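4.2 Loss of grip during the two-handed plate lift

The fault was first recorded in April, during trials at the Bremotthorpe teaching rooms. In 15 of 20 lifts the oval plate was carried to the end point. In the other five it slipped at the right-hand gripper, and two of those ended in a drop onto the mat. No person was hurt. Work stopped until the padding had been inspected and the closing force checked against the Brurker log.

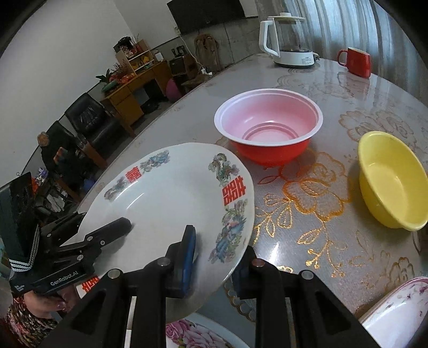
Gilleo replied that the closing force was within its set range on every failed lift, and asked that the report look instead at the angle of approach to the rim. The group accepted this. On review, the right fingertips had been closing before the left side was level, and the load shifted as the plate rose.

The procedure was changed so that both operators call "closed" before lifting. Colour of the plate had no bearing on the fault. Worn pads remain a possible second cause and are dealt with in 4.3.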